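Speaker notes: Budgeting for a second arm cell
Clirnham site planning session, Nov 9, 2019

Slide 1. Opening
Keep to two minutes. Say what the talk covers: purchase price, the costs that sit outside the purchase price, and the order in which we commit money. It does not cover programming. Questions on programming go to the afternoon session.

Slide 2. Where we are
The first cell was bought on a single quote from Skutitz. The quote covered arm, controller and gripper. It left out guarding, the floor fixing, spare fingers and the simulator licence, and all four came out of the maintenance budget in October. Pause here. Most of the room will remember the October meeting.

Slide 3. The three quotes
Skutitz: shortest delivery, gripper included, training charged by the day.
Molance: longer delivery, gripper priced separately, training included for two people.
Aaltonen: arm only. They will recommend a gripper but will not supply one or take responsibility for the mounting plate.
Do not read out the totals. They are on the handout. Point out that the totals are not like for like until the gripper line is added to Aaltonen and the training line to Skutitz.

Slide 4. Simulate before ordering
We ran 513 simulated picks for each arm on offer. The cost was staff time and one licence. The same work on a hired arm would have meant 39 days of hire, and we would have learnt about reach at the end of it instead of the start.
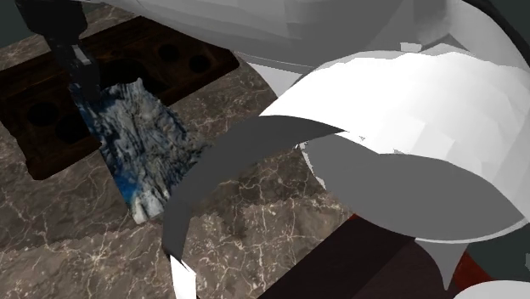 Reach and clearance are the two items to settle before any order is signed. A payload figure on a data sheet says little about how much room the body of the arm needs when the gripper is working at the far side of a surface. Point to the large pale body on the right of the slide, and then to the black gripper at the upper left, with its finger over the corner of the textured piece. Most of the width is taken up by the arm. If a bench is specified from the size of the parts alone, it will be too small, and a replacement bench is a capital item with its own approval form. Mention that the board behind the piece has holes in it, and that any surface with recesses should be modelled as it is and never as a flat block.

Slide 5. Costs outside the quote
Go through these quickly.
Guarding and interlocks. Get a fixed price.
Power and air. Estates will want 33 days' notice.
Spare fingers. Order with the arm, as the small order charge is high.
Licence renewal. Yearly, revenue budget.
Bench and floor fixing. See previous slide.

Slide 6. Contingency
We are asking for £1,000 against fingers and fixings only. It is a separate line and cannot be moved to training. If asked why it is so low: guarding is now at a fixed price, and guarding was the overspend last time.

Slide 7. Order of commitment
Licence first, then bench drawings, then the arm, then guarding. Gripper goes with the arm unless we choose Aaltonen, in which case it is ordered after the mounting plate has been measured.

Slide 8. Decision needed
Approval for the licence and the bench drawings today. The choice of supplier can wait for the revised Molance quote. Leave this slide up during questions.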